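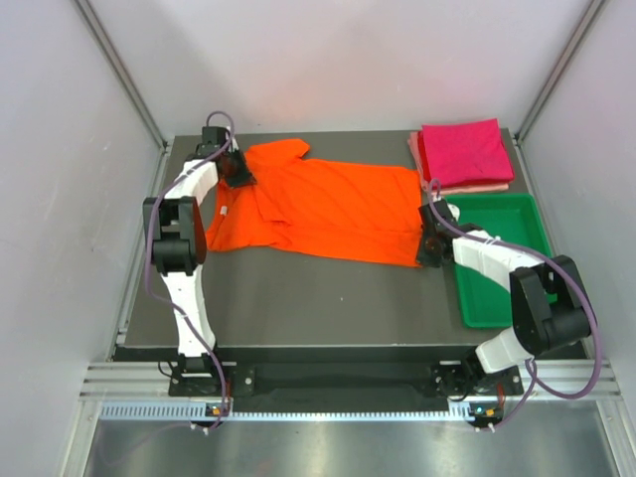
Orange T-shirt, collar to the left, one sleeve still out. Folded stack at the back right.

Shirt folding, second revision
2026-04-29

I wrote up my first folding method in December and have been using it, with changes, ever since. Enough has changed that the old post is misleading, so this one replaces it. It covers short-sleeved T-shirts only. Long sleeves need one more step and I have not settled on it yet.

The constraint is the drawer. Mine is the middle drawer of a Brullereck chest, and the usable inside height is 18 cm. Shirts are filed on edge, fold up, so the folded packet has to come out shorter than that with some clearance for the runners. The old method gave a packet that was fine for thin shirts and too tall for heavy ones. The heavy ones caught on the frame above and came unfolded when the drawer was opened.

Surface

A flat, hard surface matters more than I expected. I used to fold on the bed. A mattress gives under the hand, the fabric moves with it, and the creases drift. On a hard table the cloth stays where it is put. A dark matte top is also easier to work on, as the outline of the shirt is plain and a doubled hem shows up at once.

Height is a matter of the person. If you have to bend to reach the far sleeve, the table is too low or too deep.

Orientation

I lay the shirt sideways, collar to the left and hem to the right. Most instructions put the collar at the top, away from you. That works, but it means leaning over the full length of the shirt to reach the neck. Sideways, both ends are within reach and one sleeve points away from you, the other toward you. If you are left-handed, try it reversed.

Smoothing

Hold the shirt at a shoulder corner and at the opposite corner of the hem, and pull lightly along the diagonal. Then change to the other diagonal. Two pulls take out most of the wrinkles in a jersey knit. Pulling straight along the length only moves them toward the middle. Do not pull hard at the collar, which stretches and stays stretched.

Soft wrinkles can be left. A real fold line near the neckline can't, as everything after it will be off by the width of that fold. Lift the shoulder, shake once, lay it down again.

Sleeves

1. Far sleeve in first, flat across the body, with the fold line at the shoulder seam.
2. Near sleeve the same way. Check that it has not rolled under the shirt. A sleeve tucked underneath feels like a ridge when you run a palm over it.
3. Both side edges in toward the center, so that they meet or overlap slightly. You now have a long strip.

Length

4. Hem toward the collar, stopping short of the neckline by two fingers.
5. Fold the strip in thirds from the folded end.
6. Stand it on edge. If it stays up, it is done. If it leans, the thirds were uneven and step 5 should be repeated. The earlier steps are rarely at fault.

Step 4 is the main change from the December version, where I took the hem all the way to the collar. The collar is the thickest part of the shirt, and leaving it single instead of stacking the hem on top of it brings the packet down by a visible amount.

Flat or on edge

Not everything goes in the drawer. Items for the open shelf are folded into flat squares and stacked, and for those I stop after step 4 and fold once in half. The shelf is a Pasmont unit rated at 800 g per clip, four clips to a board. I weighed a normal stack and it was nowhere near the limit. The practical limit is access – past a certain height, pulling one from the bottom ruins the rest. I put the brightest item on top for no better reason than that I can find the stack from the door.

Trays and dividers

I have tried two. The Kaneko dividers are spring-loaded and hold well in a full drawer, but they creep when the drawer is half empty. The Maltuto tray is a plain open tray with a low lip. It was meant for inside the drawer and did not fit by a few millimeters. I now use it on the table for things that are waiting to go somewhere else, mostly socks.

Time

I kept a tally for a while. Over 137 shirts, the new method was slightly slower than the old one at the start and slightly faster by the end. The gain is small. The better result is that I have not had to refold anything for the drawer since changing step 4.

Open items

Ribbed fabric still springs back at step 5. Shirts with a large stiff print on the front need the print on the outside of the thirds or it cracks along the crease. Long sleeves will get a separate post when I have a version that stands up on its own.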